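Notebook, assembly cell, student project
November, entry started 2:40 pm

Carrying on from the last page, where I wrote that I did not believe the demo numbers. I still don't. The project summary for the Tristodell showcase says the cell "assembles a desktop computer." As of this afternoon it places some parts in a desktop computer, some of the time, with a student standing next to the stop button and another one nudging the tray. I would like the summary to say that, and I have said so in the shared doc, and my edit has been reverted twice.

What we have today. Old Dell tower on its side, side panel off, on the slatted table. Printed tray to the left of it with the hard drive, the processor and the memory in their holders. Two arms. Code is the main branch plus the new approach routine, which I was told is "basically done."

First hour went on homing and on the tray. The tray is not bolted down, it never has been, and each time somebody leans on the table to look into the case it could be anywhere. We tape it, the tape lifts, we re-teach. The Vindham team bolts theirs, and I don't think we need to be too proud to copy them. Re-taught all the pick points and saved them as a new set. Did not overwrite the old ones, please don't either.

Then the card. Everybody wanted to begin with the card, it makes the best video. A long thin board held on edge is a bad thing to begin with. The fingers are flat and have no compliance to speak of, so any tilt picked up at the tray is still there when you arrive at the slot, and the slot does not forgive tilt.
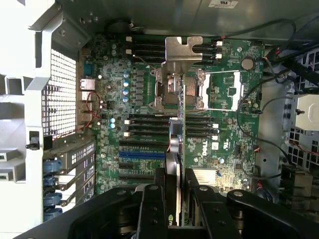 My complaint about the wrist view is that it flatters us. When the part is between the fingers it is always in the same spot on the screen, so it always looks well held, and you stop checking the one thing that varies, which is the angle along the length. I watched three attempts on the wrist view alone and would have called all of them good. From the side view two of them were leaning. So from now on: nobody calls a grasp good from the wrist view only. I'll put it on the whiteboard too.

The claim was 4 tries out of 20 failing in last month's run. I went through the log for that run. It marks a try as a success when the gripper opens at the target pose. That's it. If the part fell over afterwards, success. If it never went into the slot and was propped against the bracket next to it, success. There are 1,592 lines in that log and no line records whether a part was seated. I don't think anyone was being dishonest, I think the flag was written in the first week as a placeholder and then it got into a chart.

What I changed at 3:30:
- success flag renamed to "released" in the log, so it stops reading as a result
- a second field, "seated," filled in by hand by a person who has looked in the case
- approach speed halved for the last stretch
- side view saved for every try, not only the failures

The group's answer to the speed change was that it will look slow at Tristodell. It will. A judge who has ever pushed a memory module into a socket with a thumb is not going to be impressed by speed in any case.

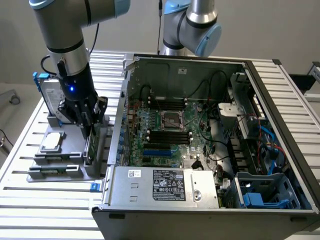 A note in green pen, added while I was getting coffee: the log was never meant to measure seating, it was meant to find out if the planner could reach all the poses without a fault, and it did that fine. Could we please stop calling it the fake log.

Fair. I will stop calling it that. But then the chart on the poster has to be labeled "poses reached," and the sentence under it about assembly has to go. The reach result is a decent result by itself! Getting two arms to work over one open case without planning through each other is more than we had in September, and I'd be happy to put it on a poster under its own name.

While on the subject of planning. The collision model of the case is a box with a hole in it. No drive cage, no cables, nothing for the power supply except a guess at its height. The planner believes there is free air in places where there are wires. We have been getting away with it by coming straight down, and the plan for next month is to come in at an angle to reach the drive bay, at which point we will stop getting away with it. I asked who owns the model and the answer was that it came with the starter files from Trorari. So no one owns it. Somebody has to measure the inside of this case with calipers, it's an afternoon of work, and I would take it over any amount of tuning.

Cables are worse. You can't measure them once, they move whenever a hand goes in. The proposal on the table is to detect them with the camera. My proposal is a few zip ties. I was told zip ties are cheating, which I don't follow. Any shop that builds computers dresses its cables before doing the next step, and we are allowed to set up our own workpiece. I read the rules again to be sure and they say nothing against it.

4:50 pm. Ran the slower approach with the card left in the case as an obstacle. The arm stays clear of it on a straight descent. I don't trust the margin, it depends on the case being where we think it is, and the case is held in place by its own weight.

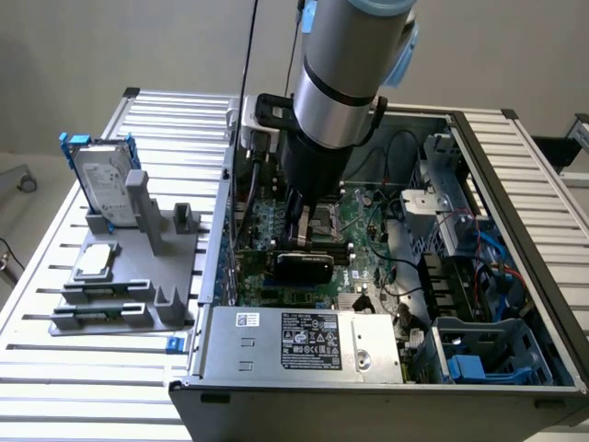

Things I want settled before anyone tunes anything

1. Case position. Two stops screwed into the table slots, one on the long side and one on the short. Until then any accuracy number we quote is partly a measurement of how the case got shoved.

2. Force limit. It is set to a value that someone copied from the Đỗ example, which inserts a plug into a soft fixture. A memory slot needs a real push. With the limit where it is, the arm faults before the latches could possibly close, and then the restart script opens the gripper and writes a success. See above.

3. Who looks in the case. Has to be someone who did not write that part's code. I include myself in this, I was very ready to see my own module as seated last week when one end was up.

4. Order of parts. Memory, then drive, then card. The processor last or not at all. I know it is lying there in the tray looking easy, a flat square thing, but the socket contacts don't survive a bad try and we have no spare board. If the case is tipped for a second try after that, we're done for the season. We have 500 in the budget line and most of it is spoken for by gripper pads.

5. Lighting. The metal inside the case glares in the wrist view when the overhead is on. We got different detection results with the blinds open and closed. I have no fix for this, I just want it written down before someone "improves" the detector by another couple of points on a cloudy day and reports it.

5:25 pm, moved the arm by hand along the new path at low speed, to see how much room there is near the drive end. Less than the model says. The fingers are slim enough, it's the bracket behind them that gets wide and it isn't in the collision model either. 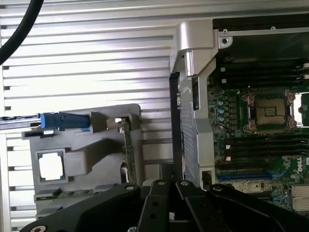 So that goes on the caliper list: gripper bracket including the bolt heads, then the case. Whoever does it, please write down which face you measured from. The last set of numbers had no reference and I ended up throwing them out.

Argued a bit more at the end about whether vision should pick the slot or whether we hard-code it. I'm for hard-coding. The others say a hard-coded slot isn't "intelligent," and maybe so, but there are two banks of memory slots that look alike to our detector, and it changed its mind between them during a still test with nothing moving. Show me the same answer over a full run with the lights both ways and I'll drop the objection. I mean that, I would like it to work.

Left over for next session: stops for the case, force limit, poster wording (I'm putting the edit back in tonight), bolts for the tray if the shop has the right size. Old pick points are still in the folder with the September name. Arms parked and powered down, key in the drawer.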